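Checkliste Sicherheitsrundgang – Tag der offenen Tür, Roboterhalle Vimdale
10 Jun 2023, Prüfblatt 17, Vorführung der Greifhand

Vor dem Einlass
Fluchtweg zum Hof frei: ja
Feuerlöscher, Plakette gültig: ja, Gerät 2051
Not-Halt am Bedienpult ausgelöst und zurückgesetzt: ja, reagiert sofort
Abstand Absperrband zum Arbeitsbereich: 900 mm, passt
Geschwindigkeit im Besuchermodus: auf 300 mm/s begrenzt

Kommentar: Das Pult von Nilmont ist wunderbar übersichtlich, auch Gäste haben den roten Taster auf Anhieb gefunden.

Greifhand
Umhüllung der Hand sitzt: ja
Quetschstellen zwischen den Fingern auf der Hinweistafel benannt: ja
Hand nur in Stellung »Halt« anfassen: Hinweis vorgelesen

Kommentar: Die Finger zeigen nach unten, die vorderste Spitze ist aus Metall, und so nah dran sieht man richtig, wie viel Mechanik darin steckt! Genau deshalb bleiben Kinderhände hinter dem Band.

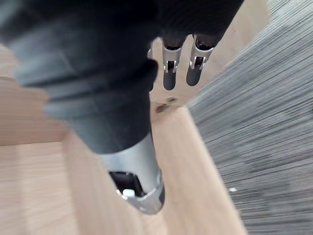
Salehi merkt dazu an, der Hinweis auf die Quetschstellen gehöre zusätzlich an den Eingang, in großer Schrift und auf Augenhöhe der Kinder. Bei Claleck hänge er seit dem letzten Besuchstag dort und werde auch gelesen.

Guter Vorschlag, übernommen. Zweite Tafel ist bestellt.

Boden und Laufwege
Teppichfliesen liegen fest: ja
Klebestreifen glatt, keine losen Enden: nein, nacharbeiten
Kabel außerhalb der Laufwege: vor jeder Runde neu prüfen
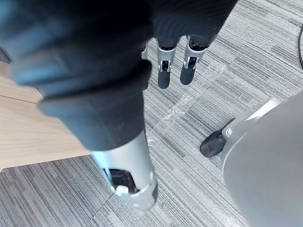 Das Nacharbeiten bitte vor der zweiten Runde erledigen, alte Streifen ganz abziehen und nicht überkleben. Lose Fasern bei der Gelegenheit absaugen.

Während der Vorführung
Eine Person bleibt ständig am Not-Halt: ja
Gruppengröße eingehalten: ja
Fragen erst nach dem Stillstand: meistens – die Neugier war groß, und das war eine Freude

Ergebnis: Freigabe mit Auflage (Klebestreifen). Nächste Prüfung vor dem Umbau der Halle, noch im Juni.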